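Sendell wrist-view grasp policy: a review after a month on the bench

Version tested: Sendell 2, with the Roso camera bracket
Arm: our own, with a two-finger parallel gripper

Sendell is a method for training a pick-and-place policy from demonstrations seen only through a camera at the wrist. There is no overhead view and no depth sensor. The authors claim that a new task can be learnt from 40 demonstrations, provided the objects stay within the wrist camera's view at the start of each attempt. I ran the released code in August against Wieczorek, the baseline we already use, on one task: put the named object on the tray.

Set-up took an afternoon. The calibration script is good. The documentation for it is not, and the sign convention for finger width is the reverse of the one in the accompanying paper. Set it wrongly and the training loss still falls, so check it before recording anything.

Slender objects were the main interest, as they are where Wieczorek does worst. A bottle held by the base leaves most of its length beyond the fingertips, and the policy has to judge where the far end is relative to the tray from a foreshortened view.
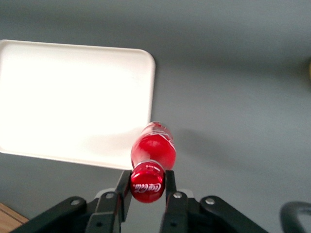 Marianna Kwiatkowski: Did you retrain Wieczorek on the same demonstrations, or use the old weights? The placement head is very sensitive to camera pitch, and I would expect old weights to lose on a new bracket whatever you compared them with.

Retrained, same 40 demonstrations, same bracket. Each policy then had 30 attempts. Sendell failed on 9 of them and Wieczorek on 14 — a real gap, though a small sample. Most of Sendell's failures were late releases, with the fingers opening only after the arm had begun to retreat. Lowering the action chunk length helped, at the cost of a jerkier approach.

Selecting the target is handled by a short text prompt. With a red Coca-Cola bottle on the tray and a small yellow object out on the grey table, the prompt has to settle which one matters, and the gripper should leave the other alone.

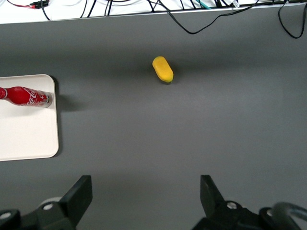

One reader wrote in to ask whether the prompt does any work at all, or whether the policy simply goes for whatever lies nearest the middle of the view. It is a fair objection. I swapped the prompts with the layout unchanged, and the approach changed target in most attempts, but there was a clear pull towards the centre when the two objects were close together. The paper does not report this test and it should.

Training ran overnight on a single card. Inference was quick enough that I never had to slow the arm. Logging is poor: failed attempts are overwritten by default unless the keep flag is set, and the Deltton viewer is needed to replay them.

Recommended for labs that already have a wrist camera and a fixed bench. For cluttered tables I would wait for the next release — the centre bias needs fixing first. I have left the modified configuration file, with the shorter chunk length and the corrected finger sign, in the downloads section.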